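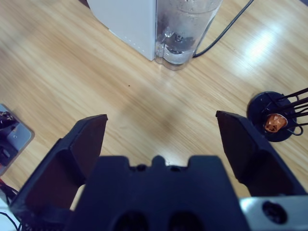 *A robot gripper with its two fingers open, near a coffee machine and its water tank.*

## Why Did the Robot Stop?

In July, a robot arm at the Lirnasthorpe workshop was learning to work with kitchen machines. Its name is Wokholm. One morning it stopped in the middle of a job and would not move again. A red message came up on the computer: "Too much force."

Wokholm had been told to press a button. To do that, it had to know how far away the button was. The number it had been given was wrong by 3 millimeters. That is less than the width of a pencil, but it matters a lot to a robot.

When you press a button, your skin feels it and you stop pushing. Wokholm has no skin. It went on pushing toward the place where it thought the button should be.

A button like this is small, and there are other parts close by. A finger that goes a little too far can press too hard or slide onto something else.

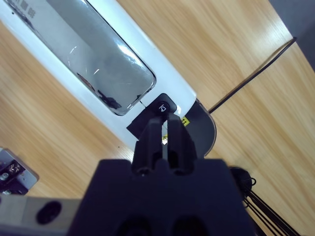 Luckily, Wokholm has a safety rule inside its program, called Erdem. Erdem checks how hard the motors are working 238 times every second. If they work too hard, it shuts them off. Nothing was broken that day.

The people in the workshop measured the distance again and put in the right number. Then they made the arm move more slowly near buttons. Wokholm did 156 practice presses before it went back to its normal jobs.

**Staying safe near a robot arm**

- Stand behind the line on the floor.
- Never reach in when the arm has stopped. It may start again.
- Know where the big stop button is.
- If something looks wrong, tell a grown-up.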